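Mumorthorpe Kitchen Sim Set – README

Contents of this folder

Simulated kitchen episodes made by the Mumorthorpe robotics club as its project for the spring term. The club meets after school from 3:30 and the work was done on the six desktop machines in the computer room. The set was put together so that new members would have something to train on in their first week, before they have learned to record anything themselves.

All of it is rendered. There is no real footage in this release.

Size

820 episodes in total, split as follows:

train – 625 episodes
validation – 184 episodes
held out – 11 episodes

The held-out episodes are the ones we use for the end-of-term run. Please don't open them if you plan to take part. They are in a separate archive and the password is on the club board.

How the episodes were made

Students drove the simulated arm with a game controller and recorded each attempt. An attempt was kept if the log file closed properly and the task label was filled in. Failed attempts were kept too and are marked with success = 0 in the index. We argued over this for most of a meeting and decided that failures are worth having, provided they are labeled.

The simulator is the one the club calls Brimix. It is a set of scripts that loads a room, places the objects and writes out the images. The scripts are in the tools folder. They need Python and a graphics card with 4 GB of memory or more. Two of our machines fell short of that and were used for checking labels only.

Each episode stores images from more than one viewpoint. Some viewpoints spend a lot of their time on parts of the room where no task object can be seen. The kitchen window is the most common case. 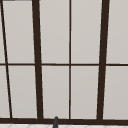
Figure 1. Kitchen window from the sink side, sample image, train split.

Images like this one were left in. Anyone training on single images may want to drop them first. The file views.csv has a column named task_object_visible, filled in by hand for the validation split and left blank for train. If you fill in any of the blanks, send us the file and we will merge it.

The window panes are a flat color with nothing modeled outside. A student on the rooms team started on a garden and ran out of term.

Tasks

The task list is short. Every task has a one-line instruction stored as plain text with the episode.

– pick up the food and put it on the plate
– move the plate out of the sink
– put the plate in the sink
– turn the faucet handle
– clear the counter next to the sink

Instructions were typed by whoever was driving, so the wording varies. You will find "tap" and "faucet" for the same thing, and plenty of spelling mistakes. We fixed the ones that changed the meaning and left the rest. 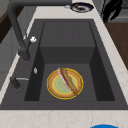 The sink tasks were the hardest to drive. The basin is deep and has a raised step at the far end, and an arm coming in low tends to catch on the rim. Our drivers learned to come straight down from above. If your model learns the same habit, that is where it got it from. Food resting on a plate is also awkward, as a grip on the plate can tip the food off, and a grip on the food can drag the plate along with it. We did not write a rule for which one counts as success. The label follows the instruction: if the instruction names the food, only the food's final position is checked.

Known problems

146 episodes have a timing error. The images run one step behind the arm positions. They are listed in late.txt and the loader skips them unless you pass --keep-late. They are included in the totals given under Size.

Shadows are soft in every episode. We had one lighting setup and did not change it. A model trained on this set alone did badly when we tried other lighting.

Food models came from a free pack and their sizes do not always match the plates. Do not use this set to learn how big things are.

The success column was checked by two students for validation and by one for train. Expect a few wrong labels in train.

Loading

Unpack the archives into a folder named data, then run load.py from the tools folder. It prints the number of episodes found. If the number is lower than it should be, an archive did not unpack fully – this is nearly always a full disk.

Use and credit

Free for classes, clubs and personal projects. Please credit it as the Mumorthorpe Kitchen Sim Set. The Pitberg club used an early copy for its own spring event, and its fixes to the loader are included here. The Ichikawa folder holds label files in the older format and will be removed in the next release, planned for June.

Report errors through the issues page with the episode number and the machine you ran it on.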